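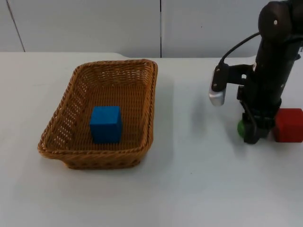 ## 4. Your first sorting run

Okay, the arm is bolted down, the cable is in, and you've made it through calibration. Now for the fun part! I wrote this section the way I teach it at the Lemer workshop, so it assumes you have the Catari starter kit on a table in front of you and nothing else clever going on.

You'll need a basket with low sides, two cubes and a ball. I like wicker because things land in it softly and stay where they land, but any shallow container will do. Plain white tabletops are great for this (bright pieces on white are much easier to pick out than bright pieces on wood grain, trust me).

1. Put the basket on the far side of the table from the arm, and leave a good stretch of clear tabletop between it and your loose pieces. My early layouts were all too crowded and I spent whole evenings picking up baskets.

2. Set the pieces near the base of the arm, but not tucked right in against it. The arm can fold back a fair way. It just hates doing it.

3. Open the Catari panel and choose **Tasks > Sort > Single item**. Pick blue as your color. We'll do one blue cube into the basket and leave everything else alone.

4. Set the speed to 14. Yes, it's slow! You can creep up to 55 once you've had a few clean runs, and I wouldn't go past that with a light basket.

5. Press **Teach**, guide the gripper over the basket by hand, and press **Save drop point**. Aim for the middle of the floor. The cube can settle a little off to one side and that's fine, the run still counts.

6. Press **Run** and take your hands away.

> **Caution:** Keep fingers, sleeves and coffee out of the space under the gripper whenever the panel light is on. If you need to move a piece, press **Pause** first and wait for the beep.

> **Note:** Check the cable loop before every run. It needs enough slack for the arm to swing over to the basket and back. If it pulls tight at any point, stop and re-clip it as in section 3.

7. When the blue cube is in the basket, go to **Tasks > Next** and choose red. Same drop point, no need to teach it again.

8. Save the ball for last. It rolls if the grip closes off-center, so drop the speed back to 14 and switch **Soft close** on.

If you get error 2167, the arm couldn't reach your drop point. Slide the basket a bit closer and repeat step 5. Error 1037 means the gripper closed on thin air, and nine times out of ten that's a piece that got nudged after you pressed Run. Francine Caron on the Catari help desk can walk you through anything else, and she's very patient with beginners (I should know).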